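Drarport teaching programme enters its second stage

The Drarport site has completed the first stage of its programme to teach household and desk tasks to a two-armed robot by remote control. The work is carried out jointly with Dosov, which supplies the operator stations, and Clellanex, which looks after the storage and checking of recordings. Members of the partnership received a short notice in September; the present item gives a fuller account.

During the first stage, operators recorded 659 demonstrations of picking up a small item and setting it down at a chosen place. In each one the operator wears a pair of tracked gloves and a headset, and the robot's arms and fingers follow the operator's own movements. The joint positions, the view from the head camera and the glove readings are stored together. Of the recordings made, 204 have been passed for training so far. The remainder are still being checked.

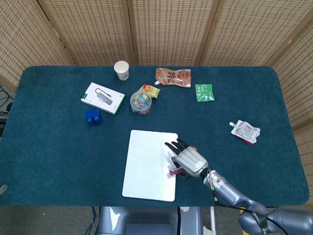 Thin and crinkled packaging has received particular attention. Operators reported that wrappers and soft pouches were harder to grasp than boxes or cups, as the gloves give no sense of touch and the fingers must be closed by eye alone. Clellanex has therefore asked that demonstrations with soft packaging be performed at a slower pace, with a brief pause once the fingers have closed. Recordings in which the operator regrasps an item are to be kept and marked accordingly. They should not be deleted at the station.

The layout of the table is changed after every 20 demonstrations. Items are moved, turned or exchanged for others of a different size, and the target is shifted to a new position. Sites are asked to follow the same practice and to enter each change in the session record before the next demonstration begins.

The second stage will add tasks that call for both hands, beginning with opening a container and passing an item from one hand to the other. A target of 135 approved demonstrations has been set for each task. Training of new operators will be arranged through Dosov and will consist of a morning's instruction followed by supervised practice. Operators who took part in the first stage need not repeat the instruction, but must complete the glove fitting again, as the finger settings have been revised.

The trained model will be tested first at Drarport and afterwards at Dobos, where the tables are lower and the lighting differs. Sites wishing to offer operator time should write to the programme office, stating the hours available and whether a separate room can be provided.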